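Contra el cajón de "por si acaso"

Llevo 4 mudanzas y en las 4 ha viajado conmigo la misma caja. Nunca la misma por fuera, claro, pero dentro sí: cables, estuches vacíos, botes a medias, bolsitas con cordón de cosas que ya no tengo. La última vez, de Fakthorpe a Parkska, pagué por transportarla. Pagué. Por mover estuches vacíos.

Mi tesis es corta: los objetos pequeños necesitan un sitio incómodo. Un recipiente grande, abierto, feo si hace falta. Nada de tapas, nada de cajitas dentro de cajitas. Lo que se ve molesta, y lo que molesta se acaba ordenando o tirando.

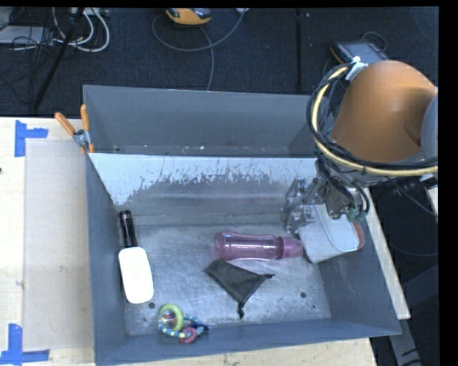
Jonas Haslinger
Colaborador de Hogar y costumbres
25/08/2023

Una botella rosa tumbada, una bolsita negra de cordón, un estuche gris en la esquina. En un cubo de chapa con el fondo rayado no hay forma de esconder nada. Cada cosa queda como lo que es y toca decidir. ¿La botella se usa? ¿El estuche guarda algo o guarda aire?

Evander Tosh, que vende organizadores en Rampersad, me discute esto cada vez que nos vemos. Dice que sin compartimentos todo es un montón. Puede ser. Le concedo un separador, uno, como el de la chapa: una franja estrecha detras y el resto libre. Con 6 divisiones ya estamos clasificando trastos, que es la manera elegante de quedárselos.

Y luego las bolsitas. Qué plaga. Vienen con las gafas, con los auriculares, con el jabón. Dan pena tirarlas porque están bien hechas y ahí se quedan, años. Las mías van fuera en septiembre, lo dejo escrito para que me lo echeis en cara.

Lo del dinero también. 200 gasté en cajas bonitas el año pasado y sigo sin encontrar las tijeras.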